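Flidberg Supper Hall – Kitchen and Floor Help Wanted, plus People for the Tasting Panel

Posted by Xiomara Begay, hall manager

Okay, quick one, the spring season is coming up fast and we're short. Two kinds of people needed. Paid staff first, then the tasting panel further down. Read the whole thing before you write in, please. Half the emails last year asked stuff that was already on the page.

WHO WE ARE

Flidberg is a supper hall. Long tables, one menu a night, everybody eats at the same time. Old feed store on Orlandini Street, the one with the loading dock. 54 seats when the side room is open, fewer when it isn't. We do four dinners a week, plus private bookings, mostly rehearsal dinners and retirement things. Guido Serra runs the kitchen. I run the rest. Weronika Śliwiński does the baking and the ordering and you will want to be on her good side by the second shift.

Food is plain. Braises, beans, greens, good bread, a pudding or a tart. No tweezers. No foam.

PAID POSITIONS

Line cook, evenings. Start in March, sooner if you can. You've worked a line before, a year at least, doesn't matter where. Diner is fine, school cafeteria is fine. You can break down a case of chickens without someone standing over you. You can season. You keep your station clean while you're busy and not just after. Guido writes the prep list the night before and expects it done by 4, everything labeled, tape cut straight (he really does care about the tape).

Prep and dish, two openings. Noon to close, or split it with the other person, work it out between you. No experience needed for this one. Heavy lifting, wet floor, loud. Good way in if you want to cook later, our current sous started on dish.

Floor server, evenings. Carrying platters, pouring, clearing, resetting. It's family style so you are not taking orders, you are bringing big hot dishes to people who are mid-conversation and getting them to make room. Takes a certain touch. Need to be OK with kids and with loud uncles.

Linen and setup, afternoons. Newish job, we used to just all pitch in and it went badly. You'd be in charge of napkins, runners, bread cloths, side towels. Sorting, folding, counting back in from the laundry service, pulling the stained ones. Then laying the tables before doors. Cloths go down flat and square to the table, corners matching, no creases down the middle if you can help it. Cream and beige only, we dropped the white ones becuase every drop of wine showed.

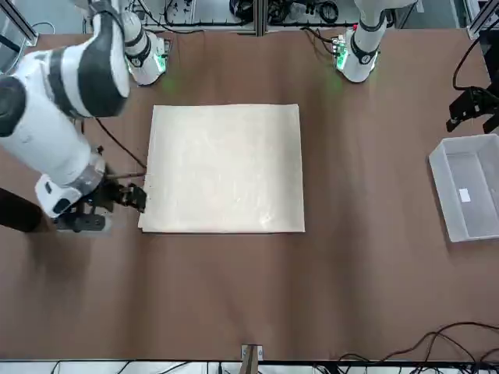

Setup has to be finished by 5 so the floor staff can eat. Staff meal is at 5 and it's a real meal, sitting down. You're paid for it. Please don't skip it to look at your phone in the car, we use it to go over the menu and who's allergic to what.

PAY AND HOURS

Line cook is full time, the others are part time with a chance of more in summer. Rates depend on the job and what you've done before, I'll tell you the number on the first call, not the third. Tips are pooled across the whole house, dish included. Paid every other week. Schedule goes up two weeks ahead and I try hard not to change it. If I do change it I call you, I don't just edit the sheet.

Closed the first half of January and one week in August. Known in advance, so plan around it.

Uniform – dark pants, closed shoes with grip, hair tied back. We give you the apron and shirt. Shoes are on you but ask me about the shoe money after your first month.

WHAT WE CAN'T DO

Can't do visa paperwork, wish we could, too small. Can't hold a job until June for you. Can't promise weekends off. Parking is street only and it's bad before the pharmacy closes. The 863 bus stops across from the dock, last one leaves after we close on a normal night. Not on private bookings, so on those nights somebody drives you.

TASTING PANEL – CALL FOR PARTICIPANTS

Separate thing. Not a job. Twice a year we try out the next season's menu on a group of regular people before we print it. Ilaria Sartori organizes it, called the Plellorero nights for reasons to do with a wine crate, long story.

You come, you eat, you fill in a sheet. Four sessions, early evening, done by 8. You get the dinner free and a card good for one more dinner for two people. No other pay.

Looking for:
people who eat most things
a few people who don't (vegetarian, no dairy, no gluten, tell us which)
a mix of ages, last time we had way too many grad students
at least a couple of people who have never eaten with us
anyone who'll say out loud that the soup is boring

Not looking for food bloggers, sorry. No photos of the sheets or the test dishes please. Things change a lot between the test and the real menu and then folks come in asking for the squash thing we dropped.

The sheets are short. Too salty, not salty enough, too much, would you order it again, what was missing. There's a box at the bottom for anything else and that's the one Guido reads first. You don't need fancy words. "Kind of like my aunt's but drier" was the most useful comment we got all last fall. We changed the whole pork dish over it.

Allergies – be serious about this. Write down everything, even the ones you think don't matter. It's a small kitchen, we handle nuts, wheat, shellfish and eggs all in the same room. If you carry a pen for it, we probably can't have you on the panel. Not trying to be mean. Come to a regular dinner when the menu's fixed and we can plan a plate for you properly.

Under 18 needs a parent at the table. Kids' opinions very welcome, theirs were the only sheets that mentioned the chairs.

One more thing we are testing this time is how the tables get laid and passed. How many platters per stretch, bread in the middle or bread at both ends, napkins on the plate or beside it. Sounds fussy. Makes a huge difference to whether the far end gets hot food, and we've heard plenty from the far end.

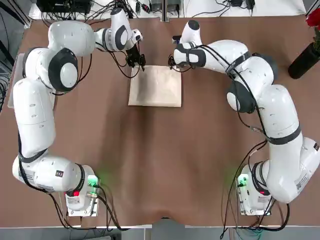 Raffaele Bassi wrote in after the fall sessions: "Bread at both ends, please. I sat in the middle and spent the evening passing the basket over my own plate. The beans were the best thing on the table and I'd have had more of them if my hands were free. Also eight o'clock is a little tight if you mean to give people dessert, I was filling in my sheet with my coat on."

Fair. We've moved the start up by half an hour and the sheets now come out with the main, not after. Bread is going both ends for sessions one and two, and we'll try something else for the last pair.

HOW TO APPLY, PAID JOBS

Email the hall, put the job in the subject line. In the email tell me:
which job, or which ones in order
when you can start
what nights you absolutely can't work
the last place you worked and what you did there
one phone number that you pick up

Resume if you have one. If you don't, just write me a paragraph, that's fine, I hired two of our best people off a paragraph. No cover letters. Please no photos of yourself.

Or walk in. Come to the dock door between 2 and 4, ring the bell, ask for me or Weronika. Not during dinner. Somebody came during dinner last month and stood by the pass with a folder and it didn't go great for them.

If it looks like a fit I call you, we talk ten minutes, then you come in for a trial shift. Trials are paid, full rate, even if it doesn't work out. Cooks will make one dish from what's in the walk-in plus do some of the regular prep. Floor and linen will set up the room with us and stay through the first platters. Wear the shoes.

You'll hear back from me either way. Might take a week. If it's been longer than that, bug me, it means I lost it.

HOW TO SIGN UP, PANEL

Email with PANEL in the subject. Name, age range, how many of you (max of 2 per sign up), what you don't eat, and whether you've been here before. Ilaria picks the group and writes to everybody. If you don't get a spot this time you go on the list for fall and you don't have to do anything. You need to be able to make all four sessions, that's the one rule she won't bend on, we tried it loose once and the sheets were no use to anyone.

People ask if being on the panel helps you get a job here. No. Other way around also no, staff can't be on the panel, neither can people who live with staff. Sorry to Guido's wife.

ACCESS

Front door is step free, so is the restroom. Dock door has four steps and a rail. Benches at the long tables but we have chairs with backs, just say so and there'll be one at your place. It gets loud once everybody's seated. The side room is quieter if you need that.

We're sharing a delivery bay with Ollent Tile this spring while they fix their side, so if there's a truck across the dock go around by the alley and knock on the green door. Knock hard, the dish machine is right behind it.

Panel sign up closes when it's full. Jobs stay up until filled and I take each one down the day it goes, so if you can still see it here, it's open.

– Xiomara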